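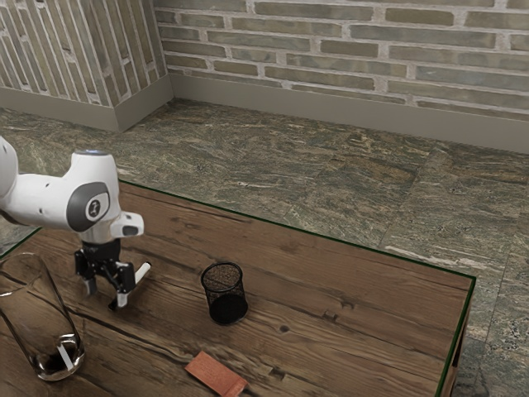

Zimness Tabletop is a scene kit for robot simulation, developed and sold by the company Lindqvist. It gives the user a ready room with a table, a robot arm and a group of everyday objects, so that a control program can be tried before it is moved to a real workplace. In the room with brick walls and stone floor, which is the default setting of the kit, a white arm with a black two-finger gripper works over a table of old planks, and a tall glass and a black mesh pencil cup are among the objects it must deal with. The kit is offered to universities, technical colleges and small firms that write their own software for picking and sorting.

History

The kit began as an internal tool at Lindqvist, where it was used to check software for a packing customer. The first version had one table and plain grey surroundings. It was shown outside the company in January, under the working name Homdale, and the name was changed before the sale started because a furniture shop was already using it. Homdale is still the name of the folder in which the objects are stored, and this causes some confusion in the user forum. The first public version was released on 16 Jun 2022.

Contents

The object library contains 358 models. Most are things found on a desk or in a kitchen: markers, cups, glasses, cards, boxes and small stands. Each model has a weight, a friction value and a simplified shape for collisions, and the user can change all three in a text file. The library also has 9 rooms. They differ in the material of floor and walls, in the height of the table and in the direction of the light.

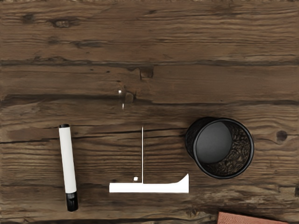
Marker, white stand and mesh cup on the plank tabletop of the kit.

The tabletops are a separate part of the library. Darker wood with knots and cracks was included on purpose, as the first users reported that programs trained only on plain surfaces often took a line in the wood for the edge of an object. Transparent objects are considered the hardest part of the set. From some viewpoints a clear piece shows little more than a few bright specks, and the manual advises beginners to leave such pieces out of their first tests.

Use

A scene is written as a short list of objects with their positions, or it is made by a random placement tool. The tool keeps a minimum distance between objects, which can be set to zero if the user wants them to touch. More than one viewpoint can be recorded in the same run - the usual choice is one view from the side, with the arm in it, and one view of the table from higher up. Results are saved as pictures together with a table of joint positions and object positions.

The gripper fingers may be exchanged for other shapes. Suction cups are not supported, although they have been asked for many times.

Licences

Lindqvist sells a yearly licence for one computer at 484 dollars, and a classroom licence is priced by the number of seats. Schools which already hold the Barnaswood licence, an older product of the same company for conveyor simulation, pay 318 dollars for the first year. Updates to the object library are included in both cases, but new rooms are not.

Reception

Reviews in teaching newsletters were mostly favourable. The writers praised the short installation and the clear manual, and they found the colour and grain of the wood convincing. The behaviour of thin objects was criticised. Cards and flat sheets could sink a little into the table after a long run, and the problem was only partly corrected in the first update. Some reviewers also wished for a cheaper licence for private persons.

See also

Barnaswood
Robot simulation
Parallel gripper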